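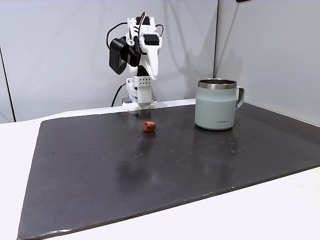
## Refinishing the bench board, and what the mug has to do with it

The top got its final coat in March and I have used it daily since. These are the notes I would have wanted before starting, plus some on the green mug, which has been part of the test from the first week.

The sheet is dark charcoal with a semi-gloss finish. I went back and forth on the sheen. Full matte hides scratches but holds on to pencil marks and finger grease. Full gloss wipes clean in one pass and throws the desk lamp straight into your eyes. Semi-gloss still gives soft reflections under anything you set down, more than I expected from the sample chip. I stopped noticing after two weeks.

Schedule, for the record:

- Sand at 180, wipe, wait overnight.
- First coat of Zarneck board sealer, thinned per the tin.
- Sand at 320, very lightly.
- Second coat, unthinned.
- Third coat on Monday morning, then leave it alone until the weekend.

I used 340 ml in total. The tin claims a coverage that would have needed less, but the first coat soaked in along the cut edges and I went over those twice. Shu-fen Wei lent me a foam roller and told me to throw it out between coats instead of washing it. I washed it. The second coat has a line of small pits near the left side as a result, visible only in low light.

## Heat

The question I get asked is whether a hot cup marks it. A plain ceramic one did, in the first week: a pale ring that faded over four days and left a slight dullness. The insulated mug has not, in the same spot, with coffee straight off the boil.

The explanation is ordinary. A double wall keeps the base close to room temperature, so the finish never gets warm enough to soften. The same wall makes the drink slow to cool, and I now have to pour it early or wait. It is pale sage green with a polished stainless rim and a proper handle. I had a version without a handle before and knocked it over twice reaching across the bench, so the handle decided the purchase. I ordered it from Orkus for 347 crowns, shipping included, while I was staying near their shop and had a local address.

One complaint: the inside of the handle collects dried coffee where it meets the body. A bottle brush gets it out.

## Small objects

Light items slide on this surface. A soft-looking reddish-orange cube, the kind with rounded edges, stays where it is put. A steel washer will travel if you bump the bench. I tried a silicone mat from Krajčí for the screws and it works, although it picks up every bit of lint in the room and has to be rinsed.

## Still to do

The rear edge takes more wear than the front. Cables drag over it, and the finish is thinner there to begin with. Hsin-yi Sin suggested a strip of clear edge tape, which I have bought and not yet applied. The alternative is to round the edge over with a file and reseal, at the cost of another week without the bench.

I also want to move the mug's usual place farther from the back right. It is a long reach from the chair.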